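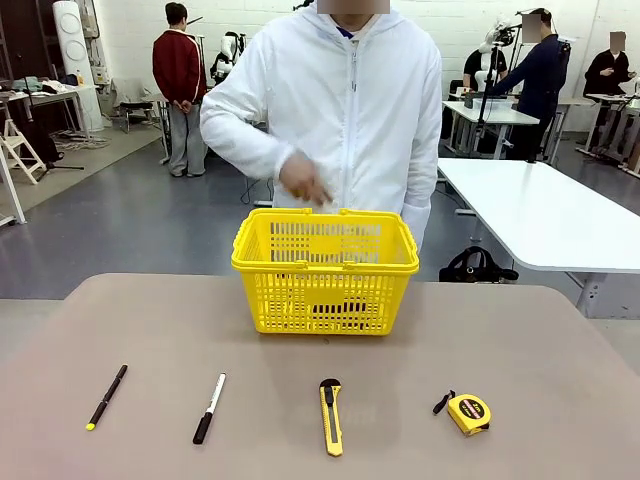
Castholm Shopping Words

A list of everyday words and phrases used in shops and markets in Castholm and Wemamwood, with their meanings in standard English. Last updated 15/09/2023.

What is in it

The list has 446 entries. Of these, 400 are single words and the rest are short phrases. Entries fall under 19 headings, such as bread, weights, change and bags.

Files

words.csv - one entry per line, with spelling, meaning, heading and place
sources.txt - where each entry was first noted
old-spellings.csv - other spellings, matched to the main one

Known gaps

Fish names are thin. 5 entries have no place given and are marked "unknown". Wemamwood spellings follow the Lundedari word book where the two differ.

Use

Free to copy and change. Please name the Kassab Word List project if you publish anything from it. Corrections are welcome - send the entry as it stands and your own version.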